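Two-arm kitchen cells: anywhere near useful yet?
Forum > Manipulation > Household tasks
February 2026

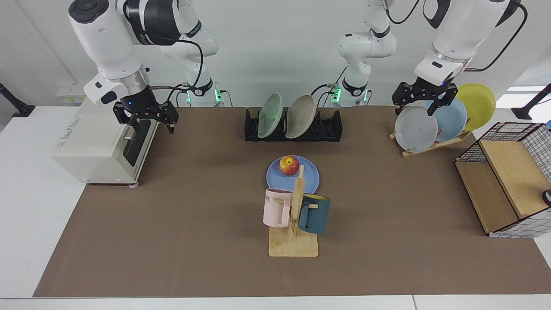

Plate task, left gripper over the light blue plate in the wooden rack.

torque_ripple
Plates, mugs, an apple, a toaster oven. Can current arms do this unattended, or are we still at demo stage? I have read the Saltholm and Hanix write-ups and they disagree.

gantry23
Demo stage. Plates on edge are a decent test. The fingers have to straddle the rim with a neighbor close on each side, and a few millimeters of error means contact with the wrong plate.

mudflat
Disagree. Slotted racks constrain the pose, so a plate in a rack is the easy case. The plate lying flat with the apple on it is harder – clear the apple first, then get a finger under the rim.

gantry23
Easy to grasp, maybe. Reinserting into a narrow slot is where ours fails. Parallel gripper, no wrist force sensing. 1,419 attempts logged since December and insertion is still the worst step.

mudflat
Then add force sensing. We run 2 Trudora cells on shop-floor bin sorting and it fixed most of our jams.

torque_ripple
Bins are not dishes. What about the oven door? That small handle looks awkward for angular fingers.

gantry23
Hook it, don't pinch it.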